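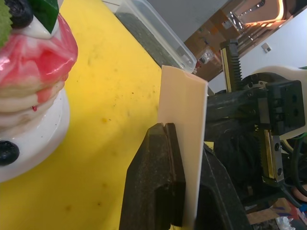 Why I Still Want the Word "Handmade"

My sister-in-law buys her cakes at Brosow, and they are good cakes. I have eaten them with pleasure. But I do not agree with her that a small card with "Handmade" on it is only vanity.

When I moved to Triltwood I did not know how to bake. I learned slowly, in the evenings, and my first six cakes went to the neighbors' chickens. So the word has a meaning for me. It says that a person spent a Friday on something which will be gone by Saturday, or will stand on a shelf and collect dust, and both are fine.
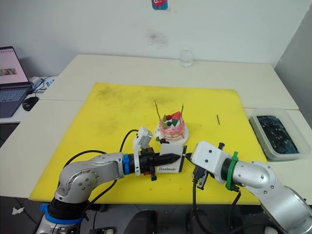

The "Handmade" card in front of the little cake with pink drips and a strawberry on top.

People tell me the word is used too much now. This is true. I saw it in November on a box of soap, and the same box was there 983 times, I suppose. But we do not stop saying "fresh" when a shop lies about its bread.

My opinion is simple. If you made it, put the card. Put it straight, where guests can read it, and do not apologize for the drips. I like them uneven.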